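Keeping a notebook in a language that is not mine

In March I started again to write my notebook in English. I had stopped for five years, and the old one has 188 pages, most of them about the weather and what I cooked. I read it in one evening with a cup of tea and was a little ashamed of my articles, "the" and "a", which I put everywhere like salt.

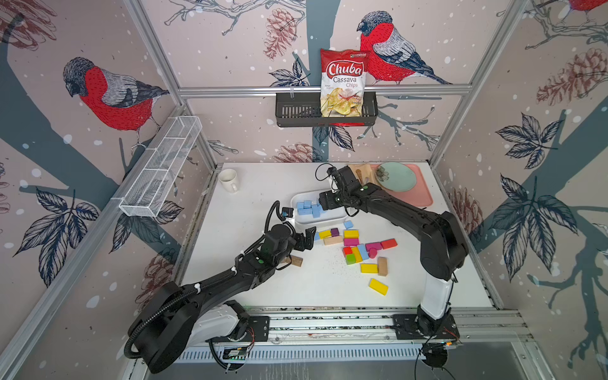 Why not in Turkish?

My sister asked me this. In Turkish I write too quickly and I complain. In English I must look for the word, and while I am looking, the complaint gets smaller. Yesterday I needed 40 minutes for half a page about my neighbour's lemon tree. I still don't know if a branch "bends" or "bows" under fruit.

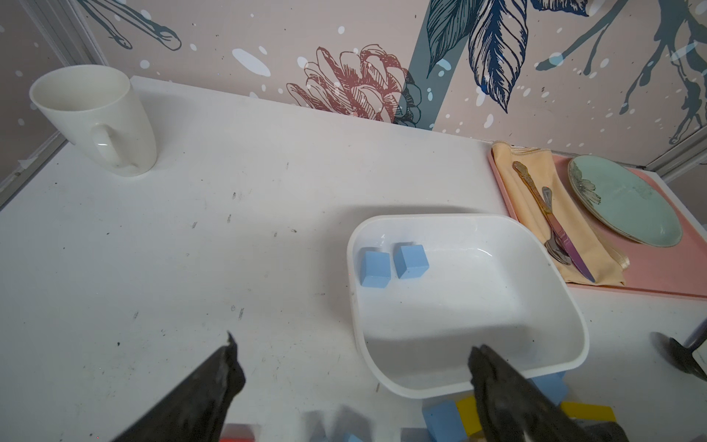 Firdevs Kaplan

21 Apr 2020

My rules are few. I write before breakfast, in pencil, and I don't open the dictionary until I finish the paragraph. If a word doesn't come, I leave a line in its place and fill it in the evening. Some lines stay open for days. The word "threshold" was a line for about a week, and now it is my favourite word, even if I spell it wrong every time.

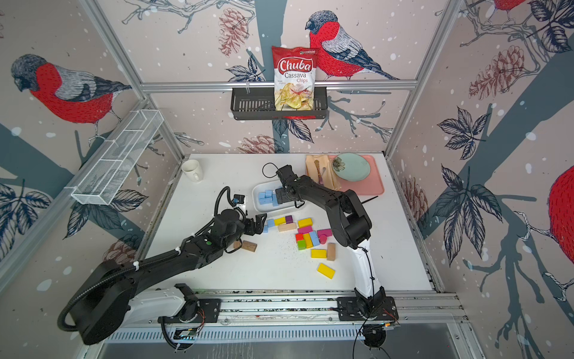
Aigars Lukoševičius wrote to me that he does the same in Latvian and English together, changing in the middle of a sentence when he gets stuck, and that his pages look terrible but he has never missed a morning. I tried it today. My first sentence had three languages in it and no verb.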